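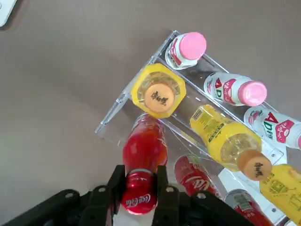

February 2021 | By Inese Eglītis | 2 min read

Every winter somebody sells us a new way to look at the moon. This year it's the Clonier app, which promises to "guide your family's night outdoors" for 20 dollars a season. I took it out to the ball field in Nalville on a clear evening and I'm not convinced.

The app wants you to hold up your phone every few minutes. Try that, then try to find a faint star. Your eyes need a good while in the dark before they're any use, and one glance at a bright screen sends you back to the start. There is a red night mode. It's buried in the settings, and it turned itself off twice. 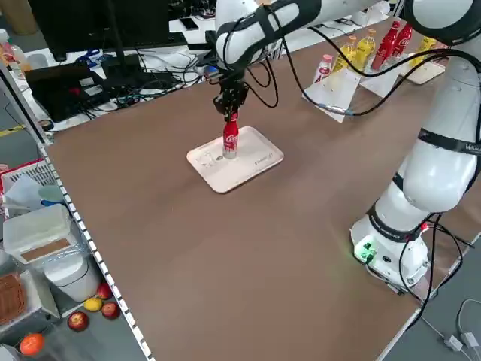

Müzeyyen Özkan wrote in to say I'm being too hard on it, and that her kids learned the names of the big craters in one evening and asked to go out again the next. Fair enough. I'd still like to know if they could find one of them without the phone, and a library book with a moon map would have cost her nothing.

The sign-up page also says 886 families joined in October. It doesn't say how many went outside. 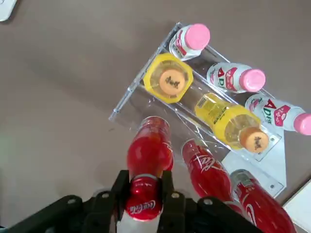
If you want to try a moon walk anyway, skip the app. Go a few days before full moon, when the shadows along the edge of the lit part are long and the craters stand out. Any old binoculars will do. Lean your elbows on a fence or a car roof so they don't shake. Have the kids draw what they see, even badly, and do it again two nights later. Dress warmer than you think you need to.

We use cookies to improve your visit. Sign up for our newsletter to get the next outdoor column by email.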